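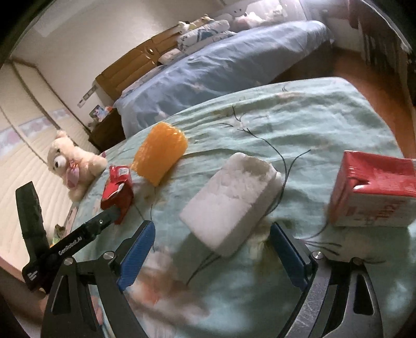 Dessus-de-lit matelassé Gisness, coloris vert pâle : essai sur un lit qui sert aussi de plan de travail

Par Catalina Painemal

Le Gisness est un dessus-de-lit léger, matelassé en entier, vendu par Brullham en deux tailles. Je l'utilise depuis octobre dans une petite chambre où le lit reçoit, en journée, tout ce qui attend d'être rangé : paquets entamés, emballages souples, petites boîtes en carton, bricoles d'enfant. L'essai porte donc moins sur le confort de nuit que sur la tenue de surface, le glissement et l'entretien. Pour le sommeil, je renvoie à la fin du texte.

Tissu et piquage

L'endroit est en coton à armure toile, assez serré. La notice ne donne pas le grammage. L'envers est du même coton, uni. Le piquage est régulier sur les deux faces, sauf dans un angle où la ligne dévie légèrement avant de rejoindre l'ourlet. Aucun fil tiré à la réception. Le garnissage est mince et ne migre pas au lavage.

Le coloris est plus froid que sur la fiche du vendeur. À la lumière du jour, le vert tire vers la menthe ; sous une ampoule chaude, il devient presque gris. À vérifier avant l'achat si la pièce comporte déjà du bleu clair, car les deux teintes sont proches sans s'accorder tout à fait.

Tenue de surface

Le tissu se froisse. C'est le principal défaut du produit. Dix minutes de tri suffisent à former des plis qui ne partent pas à la main ; il faut retendre par les deux angles du pied, puis lisser vers la tête. Un passage au fer tiède sur l'envers règle la question pour la journée, pas davantage.

Ces plis ont une conséquence pratique : une boîte étroite posée debout bascule facilement. Je couche les cartons sur le flanc et je garde le bord du lit pour les paquets larges. Les sachets en plastique lisse glissent peu, nettement moins que sur le satin de coton Eren que j'avais auparavant. Le matelassage crée assez de relief pour les retenir, même lorsque l'on s'assoit à côté.
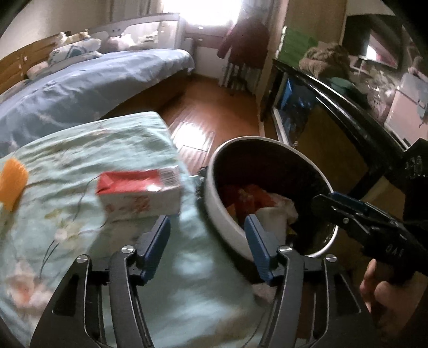

Pour les petits emballages, j'ajoute un bol, hors du dessus-de-lit. Tout ce qui est souple y va en premier, le reste est trié ensuite. Posé sur le matelassage lui-même, un bol rond et lourd creuse la surface et penche dès que l'on bouge ; sur un support rigide, le problème disparaît.

Le motif imprimé, des fleurs roses et blanches sur de fines tiges sombres, est discret. Il masque correctement les miettes claires, beaucoup moins les poussières foncées. Un carton blanc ou rouge s'y repère sans effort. Pour de petites pièces de couleur pastel — boutons, élastiques — un drap uni reste préférable.

Lavage

Étiquette : 30 degrés, essorage modéré, sèche-linge déconseillé. J'ai suivi ces consignes à chaque fois. Le retrait est resté inférieur à ce que je sais mesurer avec un mètre ruban. Le rose des fleurs a un peu pâli au premier cycle, puis s'est stabilisé. Le séchage à plat est long ; sur un étendoir placé près d'un radiateur, compter une nuit entière et retourner la pièce une fois.

Une tache de compote séchée est partie au savon de Marseille avant lavage. Une trace de feutre à l'eau est restée visible sur l'envers.

Comparaison

Vlastimil Danko, avec qui je partage le matériel d'essai, a utilisé pendant la même période le modèle Praveo, plus épais et à dos antidérapant. Ses notes : meilleure stabilité des objets, froissage presque nul, mais une pièce lourde une fois mouillée et qui n'entre pas dans un tambour de petite capacité. Le Gisness passe sans forcer dans le mien. Pour un lavage fréquent, je garde le Gisness. Pour un lit d'appoint que l'on lave deux fois l'an, le Praveo est plus logique.

Usage de nuit

Correct en demi-saison, insuffisant seul en hiver. Sous une couette, il tient en place.

Points relevés

Pour : format maniable, garnissage stable, bonne adhérence des emballages plastiques.
Contre : froissage rapide, coloris mal rendu sur la fiche, séchage long, un défaut de piquage sur mon exemplaire.

Note : 3 sur 5. Le service client de Brullham a proposé un échange pour l'angle mal piqué ; je n'ai pas donné suite.

Mis en ligne le mardi 20 février 2024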